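Fixing a Sticking Jaw on the Bokier Hand-Held Gripper

This page covers one fault: the jaw closes on cloth, then stays closed for a moment after you let go of the trigger. On screen the recording looks normal, but the width reading lags behind the hand. If you train on those clips, the arm learns to hang on to a shirt after it should have dropped it.

We found the fault in November, after a folding run on the Trodov arm kept dragging garments off the pile. We blamed the policy for most of a week. The cause was in the hand tools. Out of 2,047 clips, 347 had the lag, and nearly all of them came from one gripper.

What you need

A 2 mm hex key
A soft brush or an old toothbrush
Tweezers
Dry lint-free cloth
A folded T-shirt to test on
The Gidance viewer, or any tool that plots jaw width over time

Before you start

Unplug the cable and take the battery out. The return spring is strong enough to pinch skin with the cover off, and the jaw can snap shut if the trigger gets bumped. Keep your fingers out of the slide when you move it by hand. Wear eye protection when you lift the spring.

Step 1. Confirm the fault

Record a short clip. Squeeze and release 20 times on the folded T-shirt, letting go quickly each time. Open the clip and look at the width plot. A healthy gripper opens in one steep line. A sticking one shows a flat step before it opens, or opens in two stages.

Do the same test with nothing between the fingers. If the step shows up there too, go to Step 2. If it shows up only on cloth, skip to Step 4.

Step 2. Clean the slide

Take out the four cover screws and lift the cover straight up. Look along both rails. Lint from knitwear packs into the back corners, where you can't see it from outside. Pull out the big pieces with tweezers and brush the rest toward the open end. Wipe the rails dry. Don't oil them. Oil cleared the fault for one day on ours and then held more lint than before.

Step 3. Check the spring

Unhook the spring and lay it next to a new one. If it is longer at rest, replace it. Ours are rated by the shop at 700 hours, but the one on the bad gripper had stretched well before that. Hook the new spring on the rear post first, then the front.

Put the cover back and tighten the screws a little at a time, working corner to corner. A cover screwed down hard on one side will bend enough to rub the slide, and you will be back at Step 1 with the same plot.

Step 4. Check the finger pads

Press a pad with your thumb. If it feels tacky, wipe it with a damp cloth and let it dry fully. If it is still tacky, change it. Change both sides together, or the grip will pull to one side.

Step 5. Test on mixed clothing

A single T-shirt won't catch everything. Repeat the squeeze test on a pile with different fabrics in it. Denim and ribbed knits grab the pads in different ways, and thin prints tend to slip between the fingers. Keep the cable clear of the handle while you work.
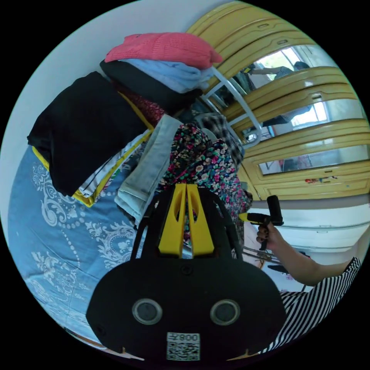 Gripper 008 beside a test pile with jeans, a pink knit and a plaid shirt.

Check the plot again. If every release is one steep line, the gripper can go back into use. If you still see a step, tag it and set it aside.

Step 6. Deal with the old clips

Run the width check in Niven over everything recorded on that gripper, going back to its last good test. Move the flagged clips to a separate folder. Don't try to shift the width signal to line it up, as the delay changes from one release to the next. Retrain without the flagged clips, and keep a hand on the stop button for the first few runs on the arm.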